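June 18, 2018. Flutton workshop, minority-language policy coding

Started on the Varnus statements. 60 in the folder, 18 of them duplicates (same text, new letterhead). Coding for: schooling, place names, broadcasting, amnesty. El-Sayed scheme still too coarse on schooling, lumps "elective classes" with "teaching in the language". Those are completely different promises. Split them, codes 4a and 4b. 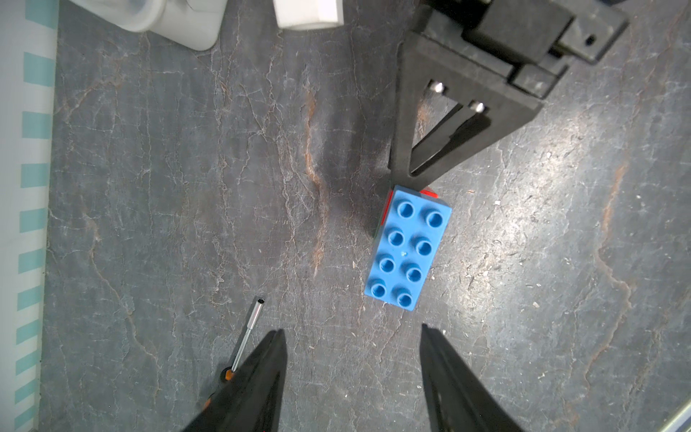 Blue brick over red.

Broadcasting: lots of warm words, hardly any dates. Flatine draft says the regional goverment "will consider" licenses. Same verb in both versions, so no movement there. Check the committee minutes before calling it stalled.

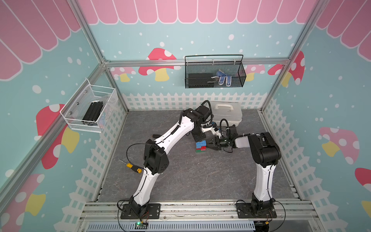 Place names next. Old village names allowed on signs but only under the official one, and smaller. Opposition calls it cosmetic, governing party calls it historic. Need a layer diagram for the talk: law at the bottom, decree, then local practice on top. Three layers, like the green, red and blue stack on the mat. Use those colors, they'll print OK. Local practice is where it falls apart, 10 districts have replied and only 2 put up any signs at all.

Amnesty section: skip for now, wording changes again in July.
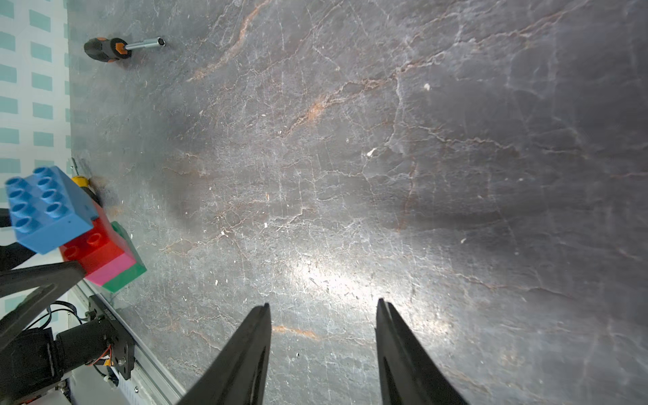
To do
- recode schooling w/ 4a/4b
- pull duplicates out of the count, redo table
- chase the districts that havent answered
- ask Flatine which draft is current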